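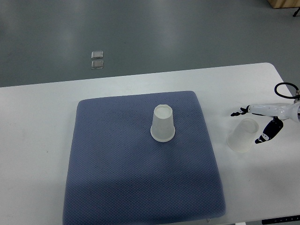 Galeck drying mat, blue-gray, with a frosted cup set rim down.

Galeck Drying Mat, Large Square

A thick, padded mat for setting washed cups, bowls and small dishes on a table or counter. The top is textured all over in a small, regular pattern, and the corners are rounded. Sold singly or in a pack of 2.

Color: blue-gray
Shape: square, rounded corners
Edge: padded
Item code: 1908
Sold by: Wirkametti Kitchen and Table

What it is for

The mat goes under anything you have just washed by hand. It takes up the drips and keeps cups from sliding when someone bumps the table. Most of our customers use it for plastic tumblers and baby bottles. It also works under a dish rack if the rack has flat feet. Racks with narrow wire feet will press lines into the padding, and these take a day or so to come out.

It is not a trivet. Do not put hot pans or baking trays on it. A mug of coffee is fine.

Using it with plastic cups

Shake the water out first, then stand the cup upside down with the open end on the mat. Light plastic cups tip more easily than glass, so leave a little space between them. If you are drying cups with a rolled rim, water can sit under the roll. Lift the cup after an hour, wipe the rim and put it back on a dry spot.

The cup is not included. We carry frosted cups in the Jirner range, sold in sleeves.

Washing and care

Machine wash cold with similar colors. No bleach and no fabric softener, as softener leaves a coating and the mat will stop soaking up water. Hang it over a rail or a chair back to dry. Tumble drying on low is all right but may shrink the edge slightly in the first few washes. Do not iron.

When the mat is wet through, hang it up. Leaving it flat on a wood table overnight can mark the finish. On a sealed or plastic-coated top this is less of a problem, but the underside will still take longer to dry.

Tea and tomato stains should be rinsed under the cold tap before washing.

Questions we get

Can I cut it to size? No. The edge holds the padding in, and it will come apart once cut.

Is there a smaller one? The Sibiya mat is narrower and thinner and fits beside most sinks. It comes in the same color.

Does the color fade? A little, over many washes. If you buy two, wash them together so they stay close.

Ordering

Orders placed before 11 on Friday morning ship the same day. We had 2,000 of these made for the current run, and the next run is planned for December. Returns are accepted on unwashed mats with the paper band still on.

For café and nursery orders, write to Zorica Vidmar on the trade desk. For returns and missing items, ask for Dragica Georgiev and have your order number ready.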